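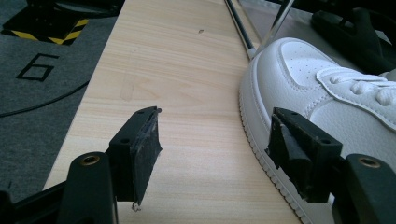

Fingers open beside a white sneaker, with wear on both pads.

Devadiga Hand-Held Gripper Practice Kit, second edition
Reviewed by Mirjam Timmermans, 14 Sep 2019

The Devadiga kit is sold to groups that use hand-held grippers to record manipulation work. It contains a spiral-bound rule book, a feeler gauge, a torque driver with two bits, a pack of inspection tags and one set of spare finger pads. Price as tested was $382 with shipping. The rule book can be bought alone, and most of this review concerns it.

I used the kit on two parallel-linkage grippers, an Enilitz and an older Jusia, over 1,401 logged grasps. Objects were mainly footwear and small rigid parts. Both grippers went into the test with pads that had already seen service.

Scope of the rules

The book covers the gripper from the handle forward: linkage, pivots, fingers, pads, and the work surface in front of them. It does not cover camera calibration, data formats or operator training. Readers who need those will have to look elsewhere, and the book gives no references. Its rules come in three grades. "Must" rules stop work if they are broken. "Should" rules require a note in the log. "May" rules are advice, and I found them uneven.

Pads

The pad section is the strongest part of the book. It separates surface scuffing, edge fraying, foreign matter and loss of thickness, and treats each one differently. Scuffing alone is allowed to continue if it is logged. Fraying at a corner must be trimmed flush before the next session, and trimmed again no more than once; after that the pad is replaced. Foreign matter is removed before every session with a dry, lint-free cloth. Solvents are forbidden on rubber pads unless the pad maker lists them.

Thickness is checked with the feeler gauge against a hard stop. This works well on the Enilitz. On the Jusia the stop is recessed and the gauge blade has to go in at an angle, so I don't trust the reading. Devadiga should supply a narrower blade.

The rule I would add to any lab's own procedure is 4.3: pads must be replaced as a pair. With one new pad and one old one, the closing point shifts to one side. The shift is small, but it shows up when gripping a soft upper or a thin edge, and it is hard to find later in the recordings.

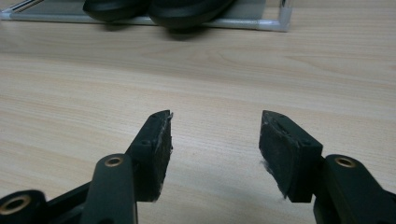
How often should the pivot bushings be checked?
The book calls for a check at the start of each session and again after any drop, however short. Close the fingers by hand, push sideways at the tip and feel for play at each pivot. If play can be felt, the gripper is tagged and taken out of use.

Linkage and fasteners

The torque driver is preset and has a clean break. Both bits fit the small pad screws without rocking. The book asks for a paint mark across every screw head after tightening, a sensible and cheap way to spot movement. It then fails to say what to do with screws that sit deep in a counterbore, where the mark can't be seen. I marked the housing next to the hole and recorded the setting in the log.

Section 5 bans grease on plastic links and permits one drop of light oil on metal bushings. The wording is clear. The table that goes with it is less so, as two rows carry the same heading. The table in the first edition was easier to read.

Work surface and floor

Station layout gets four pages. Fixed equipment must be marked so that its edge can be seen from the operator's position. Cables that cross a walking path must be covered or taped flat. Cables that lie outside the path should be dressed along a wall or a table leg. Numbered floor positions are recommended, with the same numbers used in the log.

All of this is ordinary workshop practice, and groups with an existing safety officer will have it already. The part specific to grippers is the approach rule. The fingers must be fully open before they enter the space next to an object, and closing must start only when both pads are level with the intended grip line. Approaches with half-open fingers account for most of the scraped pads I have had to replace, so I agree with the "must" grade.

Replacement time

Changing one pair of pads took up to 20 minutes on the Jusia, including the gauge check and paint marks. The Enilitz was quicker because the screws face outward. The spare pads in the kit fit both models. They are slightly harder than the originals and needed a short run-in before their hold on smooth leather became consistent.

Comparison

The Kallaretti checklist covers some of the same ground on a single laminated card and costs far less. It is adequate for a daily check. It has no limits for fraying, no rule on paired replacement and nothing on drops. I keep the card at the bench and the Devadiga book on the shelf — the two do not conflict on any point I tested.

Faults

The index is poor. Rule numbers changed between editions with no cross-reference, and logs that cite the old numbers have to be corrected by hand. The inspection tags tear at the eyelet. The gauge problem on recessed stops is described above.

Recommended for groups with two or more grippers in regular use. For a single gripper, buy the rule book alone and use your own torque driver.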